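In praise of the boring cup

By Kaisu Oksanen

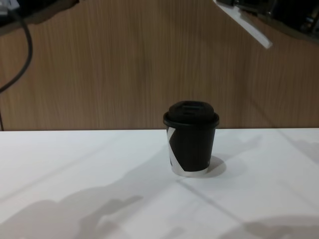

A lidded coffee cup on the white table, with the two arms above it.

I have been reading robot papers for long enough to have a favourite kind of result, and it is a dull one. Give me a single object on a plain table, and a team that stayed with it until they understood why their robot sometimes dropped it. I would swap a whole reel of somersaults for that!

The work I want to cheer for is a small study from the Tutura group, led by Areti Tsoukalas and Charalambos Nikolaidis. They asked a question that sounds almost too simple to fund. If you teach a two-armed robot by showing it examples, does it matter where the object was standing when you showed it? Everyone in the field would say yes, of course. Very few people have sat down and measured how much, with everything else held still.

They did. They collected 3,980 demonstrations of a person guiding the arms to pick up a takeaway coffee cup and set it down again. From that pile they trained two versions of the same controller. One learned from 500 demonstrations picked at random. The other learned from 200, chosen so that the cup's starting places were spread evenly over the table, including the awkward bits near the edges and the strip in the middle where either arm could reasonably take the job.

The smaller set won. I read that page twice, then went and made tea, then read it again. The controller trained on fewer, better spread examples picked up the cup more often, and when it failed it tended to fail early and gently, with a hand closing on air beside the cup. The other one liked to get halfway through a grasp and then change its mind about which arm was in charge.

That last detail is my favourite thing in the whole paper. When people demonstrate a task they have habits. Give a right-handed person a cup near the middle and they will reach with the right arm nearly every time, and will place the cup a bit to the right in the first place so that the reach is comfortable. Do this all afternoon and you have a mountain of data that says almost nothing about the left arm. Add more afternoons and you get a taller mountain in the same spot. We have been so keen on size (me too, I wrote a very excited column about size) that we stopped asking what was in the pile.

A coffee cup is a lovely thing to study this with. It is narrower at the bottom than at the top, so a grip that is fine halfway up can slide if it starts too low. The lid sticks out past the rim and gets in the way of anything coming straight down. A black lid and a mostly black sleeve stand out well on a white table, which helps the vision side, but the arms throw big soft grey shadows over that same table and the shadows move whenever the arms do. You and I ignore them without trying. A network has to be shown enough of them to learn that they can be ignored, and the even spread of cup positions did that almost for free - each new position came with its own mix of shadows.

I put some of this to Themis Psarras, who builds picking systems at Doltbridge and has less patience for tidy tables than I have. His complaint is a fair one. Real counters have spoons and receipts and somebody's elbow on them, and a finding made with one cup might vanish in the mess. He would like the same comparison run in a working café before he changes a single thing about how his team collects data.

I agree with him about the café and disagree about the waiting. If your method for choosing examples is poor on a bare table, clutter will not rescue it. And the check is cheap. You can plot where your objects started, look at the holes, and fill them. Tsoukalas and Nikolaidis describe doing this by hand with a printed grid, and it took them less time than a training run. Any lab with a pair of arms could try it before lunch.

There is also the matter of the failures, which they published. All 1,928 of them, from every test of every version, each with a short note on what went wrong. I have spent two evenings scrolling through them with real pleasure. Many of the notes are a few words long: "too low", "wrong arm", "lid". Somebody is going to find something in there that the authors missed, and I suspect it will be a student with a spare weekend and no robot at all.

They plan to repeat the study with a mug next, handle and all. A handle means the cup's direction matters as well as its place, so the grid gets a third axis and the number of holes to fill goes up fast. I don't know whether 200 examples will be anywhere near enough, and I can't wait to find out.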